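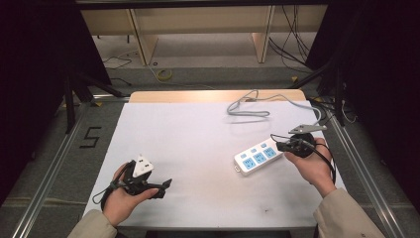
Visit report: power strip assembly and test at Diltier, Mistavon

Filed by Meirion Landeg, 11th January
Shares 15 | Comments 4

Diltier opened its Mistavon plant to members in the morning and its test rooms after lunch. The plant molds, assembles and tests power strips and extension cords. It buys in its copper alloy strip, cord and resin. Seren Bellis of the process group led the tour, and Ffion Kneath took questions in the test rooms.

Molding

Housings are molded in two halves from a flame-retardant polycarbonate blend. The resin is dried before it reaches the hopper, and the dryer log is kept with the batch card. Bellis attributed most rejected housings to moisture in the resin, which shows as silver streaks near the gate. Sink over the screw bosses was the next most common fault. It was reduced last May by coring out the bosses and lengthening the hold time. Regrind is not used in housings. It goes to a cable reel maker at Derken.

Contacts and bus bars

The contacts are stamped in one piece with the bus bar on the newer line. The older line still rivets separate contacts to the bar. A one-piece part has no joint to loosen or heat up, but it wastes more strip, and a worn die station scraps the whole bar. Contact gap is checked with a go/no-go gauge at the start of each coil and again at tool change. I asked whether spring force was measured as well. It is, on samples only, by hanging a weighted pin from each contact.

Assembly

Cord ends are stripped, crimped and welded to the bars before the strain relief is closed. Weld current is recorded for every joint. The station layout is conventional, with the screwdrivers on balancers and the fasteners fed from bowls. Noise from the bowl feeders was high enough that part of the explanation was lost – a printed sheet for visitors would help.

Test rooms

Every finished strip gets a polarity, ground continuity and dielectric test. Type tests are done on samples. The temperature rise bench loads a strip to 15 amps through the last outlet until readings settle, with thermocouples on the contacts and the cord entry. The insertion and withdrawal rig was running during our visit, and its counter stood at 1589 cycles. Kneath said that withdrawal force usually falls early in the run and then levels off, and that a sample which keeps falling is pulled and sectioned.

The flexing test on the cord entry was the most useful part of the day for me. Saqib Lodhi has been comparing strain relief shapes from Prydderch with the in-house part, and had sectioned samples laid out. In the short relief, broken strands were grouped at the mouth. In the longer tapered one they were spread along almost 70 millimeters of cord.

Points not covered

Surge-protected models are built elsewhere and were not discussed. There was no time for the packing area. Parking is at the rear gate and the signs are poor.

Comments (4)

Nerys Rowlands
Was the dielectric test done before or after the housing is screwed shut? We had trouble with pinched conductors that only showed after closing.

Meirion Landeg
After. The ground continuity test is at the same station.

gauge_block
The riveted bars run fine if the rivets are tight. I have strips from that line that are older than the building.

Nerys Rowlands
Thanks. I would like to see the strand break counts if Saqib is willing to share them.

Related reports
Wire drawing at Derken
Cord jacket extrusion: notes from a half-day visit
Prydderch strain relief tooling
Resin drying, a short reading list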